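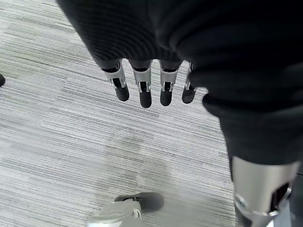 The Mallow in its dark ribbed knit cover, four fingers pointing down over the carpet.

Mallow walking robot: demonstration visits

Mallow is built by Kovačević in Levbridge and shown by appointment at our Lodatdale showroom. The page covers what a visit includes. For prices and lease terms, use the quote form.

What you will see

A visit takes around 70 minutes. The robot starts from standing, walks the length of the showroom, turns, and comes back. After that we run the hand program: open, close, pinch, and a slow pass through each finger on its own. The last part is yours. Bring objects from your own workplace and we will try them. Please keep them under 4 pounds and leave glass at home.

The hand

The fingers have light silver-gray shells with a slot in the front, so the linkages and pin joints can be seen as they work. The tips are black and rounded. Tips are sold as a spare part and can be changed on site with the key supplied.

The cover

Demonstration units wear a knit cover and shoes. Both come off for cleaning. The cover keeps lint and sleeves away from the upper joints, and it can be ordered in other colors. Visitors who want to look at the joints underneath should say so when booking, as we need to power the robot down first.

Floors

The showroom is carpeted. Mallow also walks on sealed concrete, vinyl and short mats. We do not recommend deep pile or loose rugs. If your floor is something else, send us a sample before the visit and we will lay it down for the walk.

Booking

Groups of up to 6 people. Visitors under 16 must come with an adult. Stay behind the tape while the robot is walking. Photos and video are fine.

August is open for bookings, mornings only, first start at 9:30 a.m. Parking is behind the building, and the entrance is step-free.

Included with a visit: printed data sheet, spare parts list, sample of cover fabric.
Not included: site survey, training, transport.

Order code for the demonstration visit: Mallow 71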